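Why Does a Key Pop Back Up?

Press a letter on a keyboard and let go. The key comes right back. Something under it has to push, and that something is a spring.

A spring is a part that can be bent or squeezed and then returns to its old shape. Some are coils of steel wire. Others are small rubber domes, like tiny upside-down bowls.
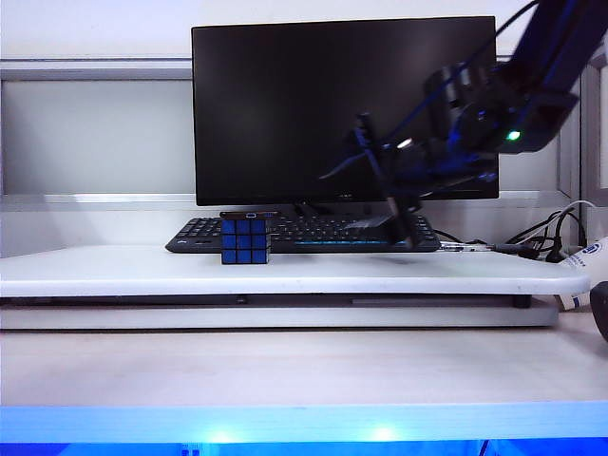

Springs store energy. When your finger squeezes one, it holds on to some of your push and gives it back when you let go. A keyboard like the black one in front of the monitor needs a lot of small pushes like that, and each one has to be gentle enough for a fingertip. A spring in a mattress has a harder job - it has to hold up part of a person.

The spring museum in Garneck has 706 springs on its shelves. The longest is 148 inches. The smallest came from a watch made in Prutden, and you need a magnifying glass to see its coils.
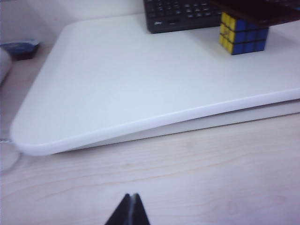 One reader in Gilmartin asked whether springs ever wear out, and said the one in her screen door had gone slack. They do. Metal that is bent too far stays bent. Metal that is bent a little, many thousands of times, can crack.

Try it with a ballpoint pen. Take out the spring, squeeze it, and let it go slowly. Then put it back before you lose it.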